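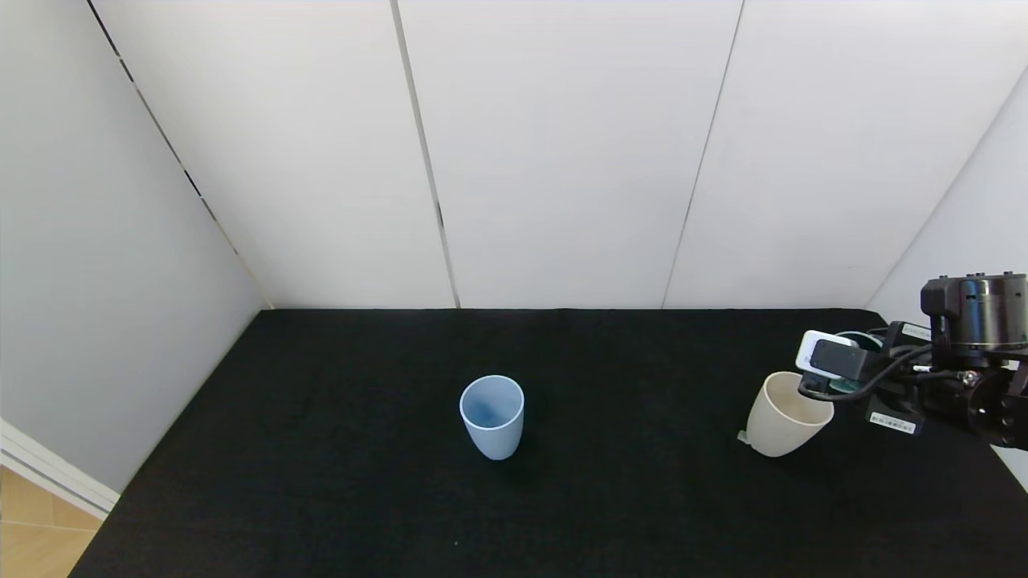
Arne Lindemann
@arnelindemann · 5th July

1/ Budget thread for the second manipulation cell at Plembridge. Several people asked what we are spending and in what order. Short answer: less on arms than you'd expect, more on consumables and mounting than we planned.

2/ The task is cups. Light blue plastic one, cream one, black cloth on the table, black gripper. Cell two has to do the same job as cell one with the same parts, or the results can't be pooled.

3/ Gripper first. We priced three. The cheapest had the stroke but no spare fingers listed separately, so a worn pad means buying the whole unit again. Ruled out. Check the spares list before you check the payload.

4/ Fingers are a consumable. Budget line is 13 pairs for the year. Cell one went through more than that, but a good share of those were my fault for running the closing force too high on thin-walled cups.

5/ Table covering. Bare tops gave us glare and the depth readings suffered. Matte black fabric fixed most of it. Fabric with a bit of nap collects lint, so we buy off the roll and replace a full piece at a time. $199 covers the roll and the edge clamps.

6/ Don't stitch two offcuts together to save money. The seam catches the base of a cup and you lose an afternoon working out why placement has drifted.

7/ Cups: 100, mixed colours, one shape per batch. Suppliers change the mould without changing the part number. Order the lot at once and put calipers on a few before you open the rest.

8/ Mounting. Lostholm quoted a welded frame, Tolteditz quoted bolted extrusion. Extrusion is dearer per metre and flexes more, but we will move the cell at least once before it's settled. Going with Tolteditz.

9/ Lead time on the frame is 17 working days from deposit. The arm is longer. If the arm slips past September we lose the install window and the electrician has to be rebooked - that is a separate charge and it's in the contingency.

10/ Nina has asked for a second wrist camera as a cold spare. Approved. A dead camera stops the cell completely and the unit costs less than the downtime.

11/ Not in this budget: software licences, the compressor (we're all electric on this cell), and a guard upgrade. The guard comes out of the site safety allocation.

12/ Still open: whether to buy the extended warranty on the arm. It excludes the end effector and anything bolted to it. Leaning no. If you've claimed on one, I'd like to hear what the turnaround was.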